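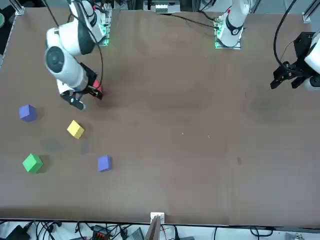
Two robot arms at a work table, with foam cubes for a sorting lesson.

How a Robot Learns From Examples
A reading page for young visitors, from the Sandville Learning Center

Picking up a small block is easy for you. Your eyes find it, your hand moves to the right spot, and your fingers close just hard enough. You learned to do this when you were a baby, and you practiced a great deal before you were good at it.

A robot arm must learn this skill too. One way to teach it is to give it examples. At the Sandville Learning Center, a project called Trumemix collects examples of robot arms picking up soft foam cubes and moving them from place to place.

What is an example?

In this project, an example is a recording of one job from start to finish. A person guides the robot while it does the job. During that time, a computer saves two kinds of information. The first is what the cameras see. The second is how each joint of the arm is bent and how far the gripper is open. A gripper is the part of the robot that works as its hand. The grippers on this table are black, and each has two fingers.

When the job is done, the recording is given a number and stored. Then the cubes are put in new places and the work begins again.

Why are so many examples needed?

Imagine that you had seen only one dog in your life, and that it was small and brown. You might not know that a large white dog was a dog as well. A learning system has the same difficulty. If the cube is always in the same spot, the robot may learn to reach for that spot, even when no cube is there.

For this reason, the team changes things between recordings. A cube may be turned so that a corner points forward, or it may be set straight. It may be close to an arm or far away. Different colors are used, such as red, blue, yellow and green, so that the robot can be asked for one color and learn to leave the others alone.

By the end of June, the team had saved 1574 recordings. Of these, 827 were made with the right arm and the rest with the left arm.

Who guides the robot?

The people who guide the robot are called operators. Patricio Valdebenito is the lead operator for Trumemix. He teaches new operators to move slowly and smoothly, as the robot will copy the way they move. If an operator shakes or hurries, the robot may learn to shake or hurry too.

Bernd Ostermann checks the recordings. He watches each one and decides whether it is a good example. Sometimes a cube is dropped, or an arm bumps the table. These recordings are not thrown away. They are kept in a separate folder with a label that tells what went wrong. The folder held 196 recordings at the end of June – and some of them are very useful, for they show the robot what a mistake looks like.

What happens next?

The good recordings are given to a computer program. The program studies them again and again and looks for patterns. It compares what the cameras saw with how the arm moved. After a long time, it can make a guess about how to move when it sees cubes in places it has never seen before.

Then comes the test. The cubes are set out, and the operator does not guide the arm at all. If the robot picks up the correct cube, the test is marked as passed. If it does not, the team looks for the kind of example that was missing and records more of that kind.

Words to know

Gripper: the part of a robot arm that holds things.
Joint: a place where an arm can bend or turn.
Operator: a person who guides a machine.
Recording: information that is saved so it can be used later.

Something to try at home

Place a few blocks on a table. Ask a friend to close both eyes, and guide your friend's hand to one block using only words. Then move the blocks and try again. Write down the words that helped the most.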